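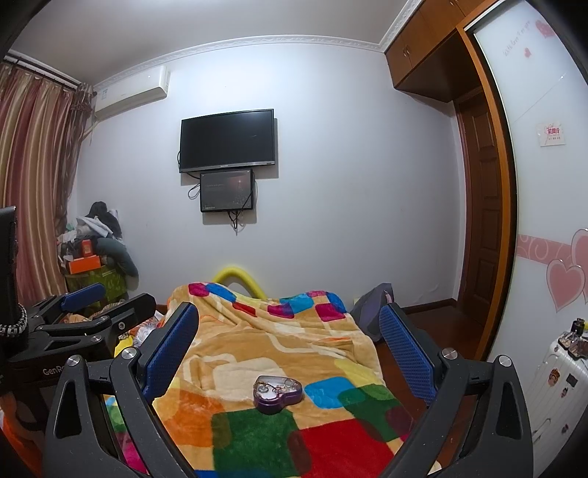

Thread: Does home data beat lab data for deformable and cluttered grasps?

Forum: Manipulation and Learning > Data Collection
19 replies, showing page 1

gripwidth_mm
Posting our result here because the write-up won't be out until October and I'd like people to poke at it first.

We trained the same policy twice. Set A is 499 demonstrations collected with hand-held grippers in furnished bedrooms, the kind with patterned blankets, bags and clothes next to the bed. Set B is 499 demonstrations on the Flemgate bench, which is a gray table with a fixed camera and even light. Same task in both: pick a small rigid container off a soft surface and set it down on a target. Same operators, same hand-held tools, same network, same number of training steps.

Test was in 7 rooms that neither set had seen. Set A succeeded on 71 percent of trials. Set B got 38 percent. On the bench itself, Set B was ahead, 93 to 84.

The part I care about is the failures. Set B mostly failed before contact. It drifted toward high-contrast squares on bedding or stopped short. Set A mostly failed at contact, with one finger pushing the container into the blanket before the other one closed.

torque_ripple
How many trials per room? 71 against 38 sounds big but seven rooms is not many, and rooms are the thing you're generalizing over.

gripwidth_mm
40 per room per policy. Agreed on rooms. We bootstrapped over rooms and the gap holds, but the interval is wide. I'll put the per-room numbers in the write-up.

lintfilter
I don't buy the framing. You changed two things at once. The home set has varied backgrounds and it also has soft surfaces that sag differently. The bench has one background and, I assume, one blanket. So is it the clutter or the mattress?

gripwidth_mm
Two blankets on the bench, both plain, over a foam slab. But yes, point taken. We can't fully separate those from what we ran.

lintfilter
Then the title of this thread is ahead of the evidence. You could put patterned blankets on the bench and see how much of the gap closes. That's an afternoon of collection.

parallax_pete
It's more than an afternoon if they want 499 again. But 100 would probably tell you.

For what it's worth, we saw something close to this at Tutura on drawers. Bench policy looked great until there was a wardrobe with stickers on it. Adding background randomization in training got us back maybe half of the loss. The other half we only got from real rooms.

torque_ripple
@parallax_pete was that with a view from the gripper or an outside camera? With a gripper view the fingers fill a lot of the image and the background moves the whole time. I'd expect randomization to help less there.

parallax_pete
Gripper view, fisheye. And yes, naive background replacement looked bad near the finger edges. We masked the fingers first, which helped.

gripwidth_mm
Ours is also a view from the gripper. One detail I left out: the finger pads are blue on both sets, and we did not mask them. A policy can learn where its own pads are very easily when they are the only blue thing around. In a bedroom with blue in the bedding that cue is weaker. That could explain part of the Set B drift, and I don't have a test for it yet.

lintfilter
That's a much more interesting hypothesis than "homes are better." Swap the pads for gray and rerun Set B on the bench. If it falls apart you have your answer.

seam_allowance
Small practical question. What did you do about clear lids and shiny contents? A tin with a clear top and jewelry in it is a nightmare for our depth sensor. We dropped depth completely for that class of object.

gripwidth_mm
No depth, RGB only. Clear lids did not hurt as much as I expected. Success on clear-lid containers was 66 percent for Set A, against 71 overall. Odd shapes hurt more – anything without two parallel sides tends to rotate when the pads close on it. Hearts are bad unless you take them across the widest part.

seam_allowance
Thanks, that matches what we see. Are you recording pad contact at all, or inferring it from finger width?

gripwidth_mm
Finger width only.

old_servo
Dissenting a bit from everyone. The Dimitriou protocol requires a held-out operator as well as held-out rooms. You used the same operators for both sets, fine, but were the test rooms set up by those people too? People lay objects out the way they like to grab them.

gripwidth_mm
Test layouts came from a random placement sheet, except in 2 rooms where the Andholm team placed things by hand. Dropping those two changes Set A to 69 and Set B to 37.

old_servo
OK, that answers it for me. Put it in the paper.

torque_ripple
Same. I'd still want the patterned blanket run before citing this.

gripwidth_mm
Patterned blankets go on the bench Monday. Gray pads after that, once they're printed. I'll post both in this thread whichever way they come out.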